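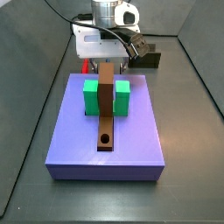 Club bench, gripper over the brown post and the purple base

To: Davley robotics club list
From: Elspeth Tennant
Subject: Re: [davley-club] Peg task and the March meet

Saulius, thanks for writing this up. Answers are under your points.

Saulius Paju wrote:
> 1. Do we stay with the assembly task for the Vanberg meet or go back
> to plain pick and place? Maarja and I would like to stay.
> 2. The fingers. Eglė wants new pads before we do any more runs. I
> think we should finish the set of 100 first and change after.
> 3. Who is writing the log page? It is two meetings behind.

1. Stay with the assembly. The rules allow 30 minutes on the bench per team, setup included, and we have practiced for that. Pick and place would be safer on points, but half the teams will bring it and the younger students have done it to death. Žydrūnas has the score sheet if anybody wants to compare.

2. I side with you. If the pads change in the middle of the set we can't compare the first runs with the last ones, and then we have to start over. Eglė, please order the pads now so they are here when the set is finished. Lepik had them last time and took two weeks.

While we are on the fingers – please open them wide before coming down over the black holder. The blue peg lies along the channel with its hex head a little above the rim, and the approach should leave room on both sides of that. In the last program the opening was set too narrow and Maarja had to stop the arm by hand twice.

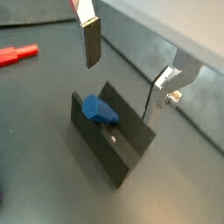
The other thing I would change is the speed. We have been running the last part of the approach at the same speed as the rest of the move. Drop it for the final stretch only. It adds a few seconds per run and we can afford them. Žydrūnas, can you put that in as a separate value at the top of the file, so the students can change it without hunting through the code?

3. I will do the log page this time. After that it should go back to being a student job, one name per meeting. Please send me your run counts. I have 62 from the shared sheet but I know Maarja kept hers in a notebook.

Also, the bus to Jakport leaves from the school side entrance at 7:30 in the morning. Permission slips go to Eglė. She still needs four.

Elspeth

--
davley-club mailing list
To leave the list, send a blank message with "unsubscribe" in the subject line.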